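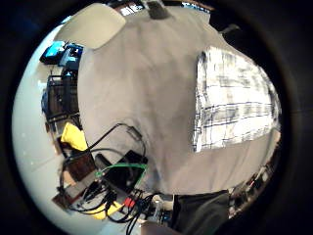 Plaid cloth on gray fabric.

Trorkevano will keep its wiring harness plant in Noltport open, reversing a plan set out in March to move the work to a cheaper site overseas. The plant employs 300 people and ships to two carmakers.

The earlier plan rested on labor costs. It left out the price of delay. A harness built in Noltport reaches the assembly line in 45 hours. The same part by sea takes weeks, and each shipment would now face a new customs check and possibly a tariff. The company's revised figures put the saving from a move at almost zero after four years.

Awad, which supplies the plant's connectors, had already begun looking for other buyers. It has since renewed its contract on the old terms. 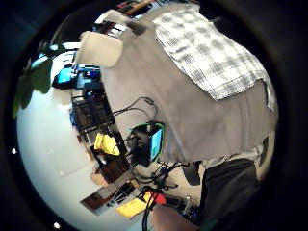
Vega Manzano doubts that the decision will last. Tariff rates can change in a week, she argues, and a plant kept open by a spreadsheet can be closed by one. She wants a written pledge on jobs before the union agrees to new shifts.

Trorkevano has given no such pledge. It has ordered a second test line from Flellimance, able to check 2,000 harnesses a day, and equipment of that size is costly to move. Payment is due in stages, with the first already made. The union and the company meet again after the summer shutdown. 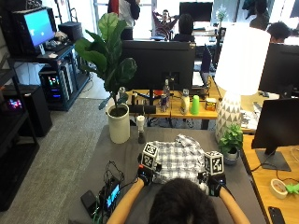
Gloved hands at a gray-covered table, with a plaid shirt between them.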